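Chapter 13
Reading a Residential Lease

Learning objectives

After completing this chapter, the student will be able to identify the parties to a lease, state the length of the term, and explain how a security deposit is held and returned. 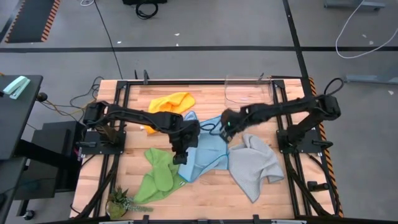

13.1 The Parties and the Term

A lease gives one party, the tenant, the right to occupy property owned by another, the landlord. The term may be fixed or it may run from month to month. In the town of Wusgate, a month-to-month lease may be ended by either party with 30 days of written notice. A fixed term ends on the date stated – no notice is required unless the lease calls for it.

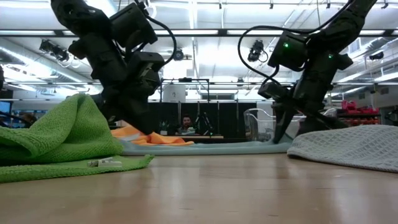 Rent is normally due on the first day of each month. Consider a tenant at Rorneo Court who pays $1,000 per month and has placed a deposit of $600 with the landlord. The deposit remains the property of the tenant until a proper claim is made against it. Unpaid rent and damage beyond ordinary wear are the usual grounds for such a claim.

Key terms: fixed term, notice, security deposit, ordinary wear. The Rorneo Court lease is reprinted in full at the end of the chapter.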